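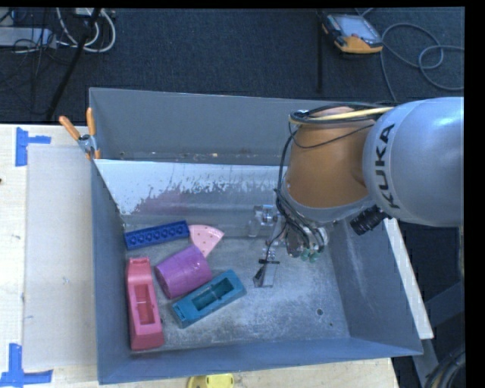
Gray metal bin with five plastic pieces.

Thursday, early evening

The Reading Section met at two o'clock in the upper room at Galbraith House. Present were Catriona Dalgleish in the chair, Donnie MacBrayne, Kiều Ninh, Jaime Vieira and myself. Gillespie Semple sent word that he had not finished the book and preferred to stay away until he had.

The title before us was "The Salt Road to Premel," in the unabridged recording. The Section adopted it in May on Miss Ninh's proposal, and it is the first work of regional history we have taken up in audio form. The print edition runs to 584 pages. Members were asked to listen to the whole, and four of the five present had done so. I had the print edition beside me throughout and marked the places where the two differ.

Mrs. Dalgleish opened by asking whether the work should be entered in the catalog as history or as memoir. The author spends the first three chapters on her grandfather's kitchen and his account books, and she does not reach the road itself until the fourth. Mr. MacBrayne was firmly of the view that it is a memoir with footnotes. Mr. Vieira disagreed. He pointed to the toll records from Janumora, which the author copied out by hand over two winters and which had not been printed before, and he held that any book resting on such material must be treated as history, whatever is said about soup along the way. I am inclined to agree with him, though I found the soup more memorable than the tolls.

The discussion then turned to the middle section, on the carters' dispute. Miss Ninh considers this the best part of the work. The author gives the carters' own petition in full and reads it herself in the recording, while the rest is left to a hired narrator. The change of voice is sudden. I had to stop and go back the first time, thinking I had skipped to another track. On second hearing I thought it well judged, and the plain way she reads the list of names stayed with me for the rest of the evening. Mr. MacBrayne found it awkward and asked that his opinion be recorded. It is recorded.

Several faults were noted. The author states that 900 carts passed the Premel gate in a single season, and 40 pages later by my copy the figure has become 800, with no word of explanation. Mr. Vieira supposes that she is drawing on two different clerks. If so, she should have told the reader. The narrator also pronounces Janumora in two ways, sometimes within the same chapter. Mrs. Dalgleish regards this as a small matter. I regard it as a larger one, given what the Section pays for recordings.

A more serious objection was raised about the maps. The print edition has a folding map at the back and the recording has nothing of the kind, nor does it direct the listener anywhere to find one. Anyone who does not already know the country will be lost by the second river crossing. It was agreed that a copy of the map should be kept at the front desk and lent out with the recording, provided the publisher gives permission. I am to write the letter. I began it this afternoon and have got as far as the address.

The closing chapters were generally thought weak. Once the railway comes the author loses interest, and so did most of us. There is a long passage on the derelict salt house and what it might have become, which Miss Ninh defended as the author's right after so many years of work. I did not press the point with her, but I would have given up all of it for one more page from the account books.

We voted at a quarter to four. The work is to be recommended to the general membership, four in favor and Mr. MacBrayne against. It will be entered as history, with a note on the family chapters. Mrs. Dalgleish asked me to draft the notice for the summer list and to keep it under a page. The last one ran to two and there were complaints.

Other business was short. Over 366 loans were made from the audio shelf in the last quarter, which is better than I had expected. The Sosovier lecture has no speaker yet. Mr. Vieira offered to approach the author of today's book – he believes she still lives near the old gate – and Mrs. Dalgleish told him to proceed, with no promise made as to a fee.

I walked home by the lower path and listened to the petition chapter again. I now think that she drops one name from the list, between the two brothers and the widow. I must check this against page 212 before I write anything down about it officially.

To do: the letter regarding the map. The notice. Return Mr. Semple's umbrella, which has been on my coat stand for a month. Ask him also how far he has got, and whether he wants the print copy for the last part.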